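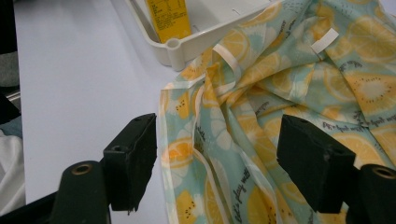
Dzintra Vanags wrote to me that I was unfair to the second half of the book, and that I should read it again before I say the author lost his courage. She left this under my June post about the Pomham lectures on prayer and silence, and it has stayed in my head for months. So I took the book from the shelf again and read all 373 pages, this time with a pencil.

For those who did not see the first post: the book is a collection of talks given to a small study circle in Pomham, by a retired minister who had stopped believing in an answering God but did not stop praying. The first talks explain how this happened to him. The later talks are about what he does every morning, and they are much quieter. In June I wrote that the first part is brave and the second part is only comfortable. I used the word "comfortable" four times, I see now, and I am a little ashamed of it.

I still think the first part is stronger as writing. The chapter on his mother's funeral, when he has to read a psalm aloud and hears his own voice as the voice of an actor, is the best thing in the book. But Dzintra is right about page 68, which I had read too quickly. There he says already that he doesn't want to be admired for losing something. If you take this sentence seriously, the second half looks different. He is refusing to make a drama from it, and I had wanted the drama.

What I can't accept is his argument about habit. He says that a person who keeps the form of prayer will keep also the attention that came with it. My own experience is the opposite. I grew up saying the same words every evening, and for many years I was thinking during them about school, or about whether I had locked my bicycle. The form was perfect and the attention was zero. Maybe he would answer that I was a child - but I know adults who say the same.

He also quotes too much. In the talk called "Waiting" there are 20 quotations in a very short space, and after some time I could not hear him between them. I would like to have one long page of his own doubt instead.

Our reading group will discuss the book next month, and I have promised to present the second half, which feels like a fair punishment. If somebody has the older edition, please tell me if the talk on the Book of Job is longer there. In mine it ends very suddenly, in the middle of the friends' speeches, and the notes at the back say only that the text was "shortened for print." I would like to know what he said about the whirlwind.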